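Switching to cloth napkins, one winter in

We stopped buying paper napkins in December. The last pack from the store had 238 in it and it was gone before the month was over, with two adults in the house and a few dinners with guests. I decided not to replace it.

What I bought

I ordered plain cotton by the yard from Skundon and cut it into squares. Hemming took most of a weekend. My corners were bad at first - too much fabric folded under - and got better once I started pressing each fold before sewing it. Busisiwe Coetzee, who lives downstairs, lent me her iron, which is heavier than mine and holds its heat.

If you don't sew, ready-made ones are fine. Look for all cotton. The polyester blend I tried from Amini pushed soup across the table and soaked up very little of it.

Color

I would skip white. Tomato and turmeric never fully left the one white napkin I made. Red has been the most forgiving, and it looks good on a pale wood table.

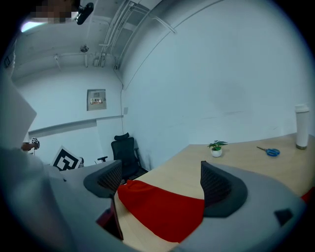
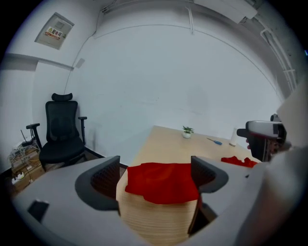 Red cloth and light wood.

Washing

They go in with the towels at 40 degrees Celsius (our machine is a European model). I don't use fabric softener because it makes cotton absorb less. Anything greasy gets a bit of dish soap rubbed in first. I wash the reds on their own for the first couple of loads, after an accident with a gray shirt.

Each of us keeps the same napkin for two or three days unless it gets dirty. Guests get a clean one. Nima Rashti asked for a paper towel the first time he came to dinner, and then used the napkin anyway.

Cost

The fabric and thread came to more than what I spend on paper in a year, so the savings will be slow. I still keep a roll of paper towels under the sink for bacon and for the cat.

Next I want to make a few smaller ones for lunch bags, from the strips I have left over.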